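Home | Fleet | Equipment | FAQ | Contact

Patrol Vehicle Equipment FAQ
Updated June, by Sohail Bukhari

Which vehicles get the new Dukov plate reader?
Marked sedans and pickups assigned to the Dulilmont station. Motorcycles keep the handheld unit.

Does the reader drain the battery when the engine is off?
It draws 2 amps on standby. The cutoff relay opens after 50 minutes. 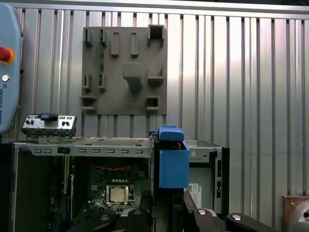 Müzeyyen Kırmızıgül writes that the relay on her pickup opens too early on night checkpoints and asks for a longer setting. The delay can be changed at the Sakard workshop with a signed request from the shift officer.

How many plates are stored on board?
The last 1000 reads. Older entries are overwritten once they have been sent to the station.

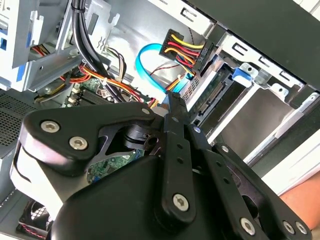 Gripper at the open side of a desktop computer case.

Can the reader share a fuse with the light bar?
No. Use the separate fused line in the Rizvi wiring kit.

When is the camera mount checked?
At each oil change. Tighten the bracket before aiming the lens.
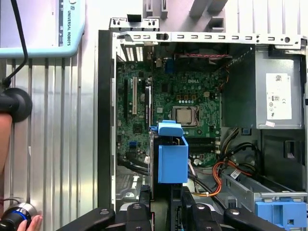

Dell motherboard in an open tower.

Related
Light bar wiring
Fuel card rules
Radio faults: first checks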